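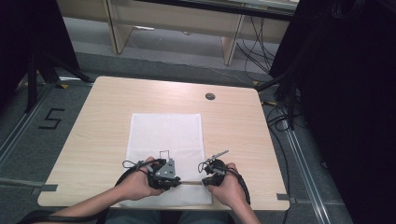 Step 3. Record the zipper task

Every student in the Mustton robotics club records 27 good runs before we train. Sit close to the table and keep both elbows free. Start with the grippers open, wait 2 seconds, then begin slowly. If you make a mistake, finish the run anyway and write "bad" in the log.

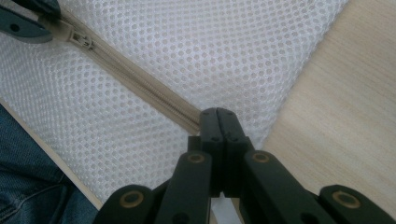
The zipper is the part where most of our runs fail. Shoaib Jadoon tried it with one hand and the bag always moved with him. Use two grippers: close one on the end of the zipper, with the fingers fully together, and bring the other near the slider. Pull along the line of the teeth, also when it lies diagonally to you.

Step 4. Copy the files

Give the card to Glenys Treloar.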